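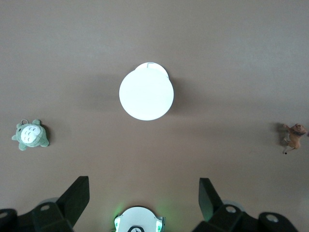

Memitz is a grasp planner for two-armed robots, and I've been hooked on it since version 40! Aroha Tuhiwai wrote the first release at Tapsell, and it does one thing I love: each arm plans from its own wrist view, then both plans get checked against one shared map of the table.

Small stuff like a figurine or a plush keychain can sit close to a lamp, so the map matters a lot.

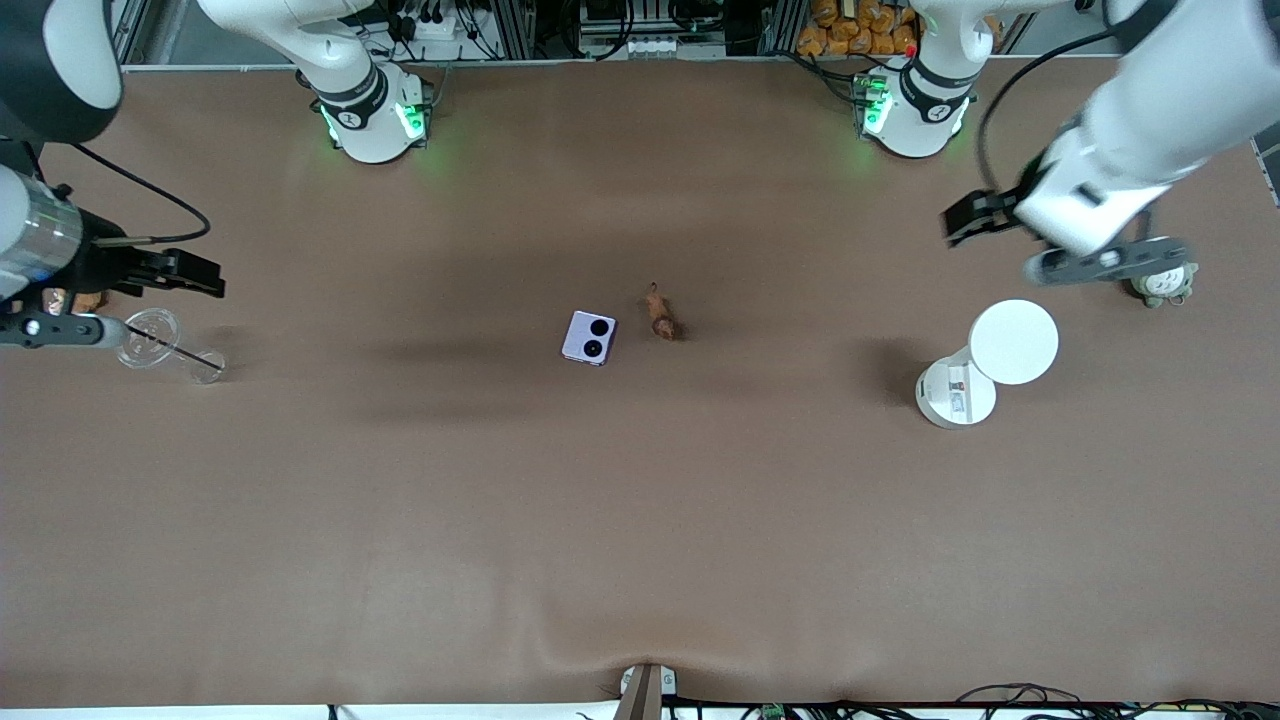 Settings

I keep the planner at 85 tries per grasp (the limit is 204).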